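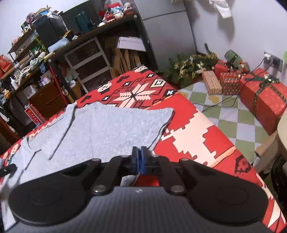
Folding laundry for a robot's education

I've been folding the same T-shirts since June, and I'm getting paid for it, which my mother still doesn't believe. The job comes from Tronow, a small company over in Purnville that wants a machine to handle clothes the way people do. To get there it needs examples, piles and piles of them, and that's where people like me come in!

The way it works is pretty simple. You get a hand-held gripper with a camera on it, you lay a shirt on a bed or a table, and you fold it using only the gripper. Everything you do gets recorded. Then you shake the shirt out and go again (my wrist has opinions about this part). A session can run up to 12 folds before you have to take a break.

Siiri Mustonen, who runs the collecting side, told me they'd rather have our real homes than a tidy lab. Busy blankets, full shelves, holiday stuff on the floor, all fine with her. "If it only ever sees a plain white table, it's going to be lost in your bedroom," she said. She also wants the bad folds left in, so my crooked sleeves are safe on the server with everybody else's.

As of 8/28/23 the group had 921 usable recordings from seven homes, and Elsa Riihimäki has been going through them to mark where each fold starts and ends. She says sleeves are the hard part. Mine too, Elsa.

Next up are towels, and then socks, which I'm dreading a little because you've got two of them and just the one gripper. Tronow is still taking people in Purnville and has started asking around in Skurdale as well. You don't need any experience, just a flat surface and some patience with cotton.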